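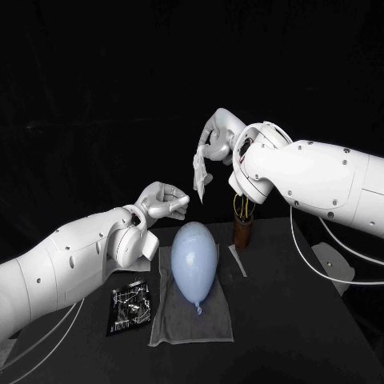

Zarmeena Marwat
Party stuff, a short thread. I'm doing balloons for my niece's birthday at the Stodgate hall and people keep asking how I keep them from sagging by cake time.

Blow them up the night before if they're plain latex and filled with air. Air is fine overnight. Helium in a standard size is not, do those the same morning.

Don't fill to the limit. I stop while the balloon is still a bit egg shaped and the neck is soft. The tight ones pop first, usually on the ceiling.

Pale blue shows every fingerprint and bit of dust. Wash your hands and wipe the table before you start.

We used a bag of 200 last November and it was too many. Tying took two of us 45 minutes for one arch and my thumbs hurt for days - get a hand pump and a tying tool.

Tape: low-tack only on painted walls. I used the strong kind once at my sister's and Alfredo Navarro had to repaint behind the door.

Leftovers go in a big bag, knot it, keep it out of the sun. Pick up popped pieces right away if there are pets or toddlers around.

Arch is going up tomorrow at nine. Will post the ribbon colors later.

Last updated: 02/06/2022

We use cookies to improve your experience. Accept all | Manage settings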